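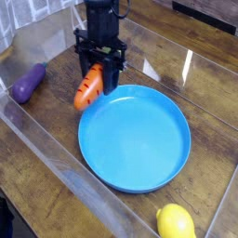

How do I know whether a road closure alert covers my street?
Open the alert and look at the line marked Affected Segments. If your street and block range are listed there, the alert covers you. If only a cross street is listed, you can still reach your address from the other end.

Section 4: Setting up road closure and police activity alerts

This section covers the alert service for residents of Jikville and Puvumcombe. You need a working Tredareo account and a phone that can receive text messages. If you have not made an account yet, go back to Section 2.

4.1 Adding your address

1. Sign in and select My Places.
2. Select Add Place.
3. Type your house number and street. Leave out the apartment number.
4. Pick your address from the list that drops down. Do not press Enter before the list appears, or the place is saved without a map location.
5. Give the place a short name, such as Home or Shop.
6. Select Save.

You can save up to 40 places on one account.

Note: Addresses on the Sala side of the river are handled by a separate dispatch office. They can be saved, but alerts for them may arrive later than alerts for the rest of the area.

4.2 Choosing how far out to be alerted

The alert distance is measured in feet from your saved place. The starting setting is 1,000 feet, and it suits most blocks in town.

1. Select the place you want to change.
2. Select Distance.
3. Move the slider, or type a number in the box.
4. Select Save.

If you live on a rural route, set a longer distance. A closure at the only intersection on your road may be well outside the starting setting.

4.3 Choosing alert types

Each type has its own switch.

Closure: the road is blocked to through traffic. Includes crashes, downed wires, flooding and police investigations.

Police activity: officers are at a location and the public is asked to stay away. The road may or may not be closed.

Shelter in place: stay indoors and lock the doors. This type cannot be switched off.

All clear: the earlier alert has ended.

Leave All Clear switched on if you use Closure. Without it you will have to check the map yourself to find out when the road reopens.

4.4 Quiet hours

1. Select Settings, then Quiet Hours.
2. Enter a start time and an end time.
3. Select Save.

Closure and All Clear messages are held until quiet hours end. Police Activity messages are held only if the location is outside your alert distance. Shelter in Place messages always come through.

Caution: Your phone's own Do Not Disturb setting can silence every message from this service, including Shelter in Place. Add the sending number, 461, to your contacts and allow it to break through.

4.5 Reading an alert

The first alert for an incident is usually short. It gives the type, the street and the time it was sent. It often gives no cause, and the dispatch office cannot add one until the department in charge releases it. Updates carry the same incident number as the first message, so you can match them up.

Do not reply to an alert to ask for details. Replies are not read.

Do not call 911 to ask why a road is closed. Call 911 only to report an emergency or something you have seen.

4.6 If alerts stop arriving

1. Check that the place still shows a map pin. If it does not, delete the place and add it again.
2. Check that your phone number is correct under Settings.
3. Select Send Test. The message should arrive within 3 minutes.
4. If it does not arrive, restart the phone and send a second test.

If the second test fails, use the Contact form and mark it for Krystyna Marciniak, alert accounts. Include your phone carrier and the time of the last alert you received.

Note: The map data was updated in November. Places saved before then on renumbered streets need to be entered again, following the steps in 4.1.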